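Notebook, dye shed, March
Lightfastness and wash tests on the Gellow wool, continued

Started 7:40. Stove lit first, then the water on. Carried over from the last entry: the mordanted skeins were left in the alum bath overnight with the lid on. Took them out, squeezed, did not rinse. They felt slightly sticky, same as the earlier batch, so I think the alum is still a little high for this yarn. Vilgot wants to drop it next time. I would rather finish this set at the same strength and then change one thing.

Yarn is the Gellow two-ply, undyed, wound into 100 gram skeins. Four skeins in this set, tagged with knotted cotton string as before. One knot is weld, two is madder, three is onion skin, four is the control that goes through the water and heat with no dye. Please do not retie the tags with wool. The last ones felted into the skein and I had to cut them off.

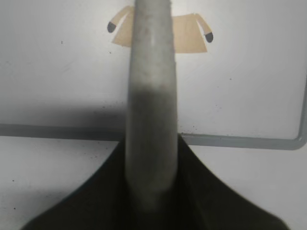 Gray finger, close up.

Weld bath. Used the dried tops from Jellholm, chopped short and soaked since the previous evening. Brought it up slowly and held it just under a simmer for an hour. The liquor was a weak tea color and I did not expect much. Added a pinch of chalk near the end and it turned a much stronger yellow within a minute or two. Rosalind says the water at Jellholm is hard enough that they never add chalk, so their recipe card is no use to us on that point. I have penciled a note on the card.

Madder bath. Kept it below 60 C this time, checking with the long thermometer. Last time it got away from me and we ended up with brick brown. Slow going. At the two hour mark it was a dull coral, at four hours a proper red. Turned the heat off and left the skein in to cool. The short thermometer reads low, compared the two in the same pot. Put tape on it.

Onion skin. Nothing to report. It always works.

Control went through plain water with the madder pot, same time and temperature, separate pan. Slight yellowing, same as before, so that part comes from heat and alum and should be taken off the readings for the others.

Wash test
Cut a short length from each skein once dry and plaited it with white cotton. Pruitt soap, warm water, 18 minutes with stirring every so often. Madder bled a little onto the cotton. Weld did not bleed that I could see, but the yellow was duller after drying. Onion skin was unchanged. Vilgot looked at the plaits by the window and agreed on madder and onion, but he thinks the weld is the same as it was. We need the gray scale back from Uroldale before arguing about this any further.

Light test
Wound yarn onto cards, half of each card covered with foil. They are in the south window above the sink. Leave them alone for 7 weeks. The cards from the autumn set are still up on the left side. The weld on those has faded badly, the madder hardly at all. If anyone opens that window, put the cards back in the same order, left to right, tag one to tag four.
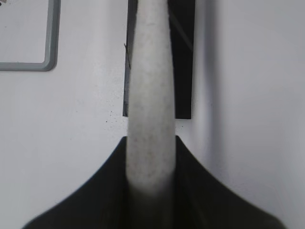 To do

Ask Uroldale for the gray scale.
Order alum. The tub is down to the last scoop.
Rosalind to weigh out the madder for the second set, same root, ground finer.
Second set at lower alum. Everything else kept the same, including the pots.
Scrub the enamel pan. There is a chip near the handle and I don't want iron getting into the weld. If it is through to the metal, use the steel one.
Save the madder exhaust bath. It is in the lidded bucket by the door and should still give a decent pink.

Stove out at 5:15, skeins on the rack, door left on the latch for Vilgot.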